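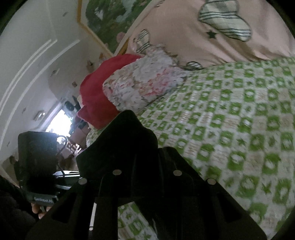

Search this blog
Type and press enter

Green squares in the bedroom

In March I finally changed the bedding in the small bedroom. I had postponed it the whole winter, and then one morning I woke up and could not look at the old gray cover any more. It was a good cover, but it made the room look like a waiting room.

The new bedspread is green and white. It has bright green squares with a white rounded shape inside each one, and between them there are small X marks and some pale beige squares. When I first unfolded it I was a little afraid, I must admit. In the shop, the Atwood one near the station, it was folded to the size of a book and I saw only four or five squares. On the whole bed it is much more green than I had imagined. I left it there for the night and decided not to judge it before breakfast.

After breakfast I liked it.

Then there is the question of the pink. The butterflies came before the green, they are from Yokoyama and I bought them two years ago in a sale. They are big butterflies with striped wings, on pale pink, and there is a small black star near one of them which I discovered only after many months. My sister says that pink and green together is for a child's room. I think that it depends on the pink. This one is so pale that in the evening it looks almost white, and the dark lines of the wings make it more serious.

The bedspread cost 659 crowns, and I was thinking for a long time if this is too much for something I will sit on with my tea. The cheaper one, from Flovance, was thinner and the pattern was printed not quite straight. With squares you notice this immediately. With flowers maybe you can forgive it.

Some small things I have learned with a pattern like this:

A grid must be put straight on the bed. With the gray cover I only threw it and went to work. Now I start from the foot end and follow one row of squares along the edge of the mattress, then I pull the rest. It takes me 2 minutes more.

I washed it alone the first time, in cold water. The water stayed clear, but I did not want to risk the butterflies.

I do not iron it. I hang it over the door while it is still a little damp and this is enough.

Next I would like to change the curtains, which are still from the gray period. I have seen a plain beige fabric at Mosero, close to the beige in the small squares, but they sell it only from 9 meters and my window is not so large. If you know where I can buy a shorter piece, please write me.

Contact | Copyright, all texts by the author of this blog | Back to top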